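Program reports | Clothing reuse

Progress report to the Pirketti Fund: garment folding and packing, June

Prepared by Nouhaila Amrani for Hala Alaoui, grants officer

1. Status

The work package is on schedule, with two exceptions set out in section 4. The package covers the folding of donated knitwear to a fixed size, so that garments from the Prarlow intake can be boxed for the Standness store without being refolded on arrival. Spending is within the approved budget lines and no transfer between lines is requested.

Garments folded to the new standard in the period came to 2,499. Of these, 57 were returned from Standness as out of size and were folded again. Most of the returns were heavy sweaters. Light cardigans and T-shirts gave very little trouble and are not discussed further.

2. Folding method

The method in use for sweaters is the flat fold, as described in the plan approved at the start of the grant. The garment is laid out flat and smoothed from the collar down. One sleeve is brought straight across the chest, then the other. The sides are turned in to the width of the box, and the body is folded up from the waistband in thirds. The collar ends on top, so that the size label can be read without opening the stack.

Folding is done at floor level on a tatami mat. The table was tried first and dropped. Its surface was too small for a large sweater with both sleeves out, and the sleeves hung over the side and pulled the shoulders out of line. The mat gives enough room for the full spread, and its woven surface holds knitwear in place better than a smooth tabletop does. 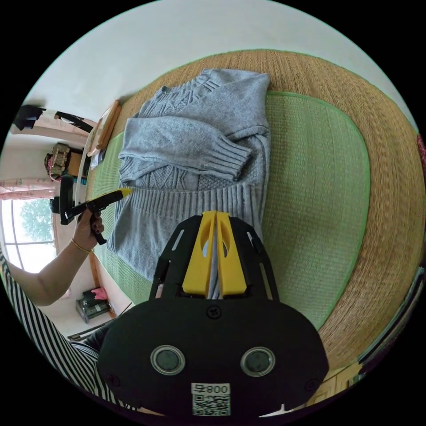 Cable-knit sweaters need a separate note. The raised pattern makes the body thicker than the ribbing, and a sleeve laid over it adds to the height at the center of the fold. When the second sleeve is placed directly on top of the first, the finished stack will not sit level. The instruction has been changed for these garments: the second sleeve now goes slightly lower than the first, toward the waistband, so that the cuffs do not meet. Returns of cable-knit items fell after the change, although the period is too short to give a reliable rate.

Ribbed waistbands are to be smoothed but not stretched. Several early garments were pulled to make the lower edge straight, and the ribbing stayed wide. Folders have been told to leave a small curve in the edge where it occurs.

3. Packing

Boxes are supplied by Erraji and hold one column of folded knitwear each. The column is built with the folded edge facing the same way throughout. Alternating the edges was tested on 40 boxes and gave a more even top surface, but the Standness staff found the boxes slower to unload and asked that the practice stop. It has stopped.

Mixed boxes (knitwear with trousers or outerwear) are no longer sent. Dark garments are packed apart from pale ones – lint transfer was the most common complaint in the previous report.

4. Items behind schedule

The written folding guide is in draft. The text is finished, but the pages on hooded and zipped garments still need diagrams. Delivery to the fund is now expected with the next report.

The second item is the size gauge. The cardboard gauge used to check finished width has worn at the corners and reads slightly wide, and some of the returned garments were passed with it. A rigid replacement has been ordered from Erraji. Until it arrives, the last fold of each box is checked against the inside of the box itself.

5. Next period

Work will continue on sweaters and will extend to scarves and knitted blankets. Blankets are too large for one person to spread and square alone, and a two-person fold will be written and timed. The fund's question about vacuum bags has been passed to Standness, whose staff have concerns about creasing in cable and rib patterns. Their reply will be forwarded when received.

No change to the reporting format is proposed.

Related items
Knitwear intake and sorting at Prarlow
Box sizes and stacking limits: technical note
Standness store: returns procedure
Draft folding guide, part 1: T-shirts and light cardigans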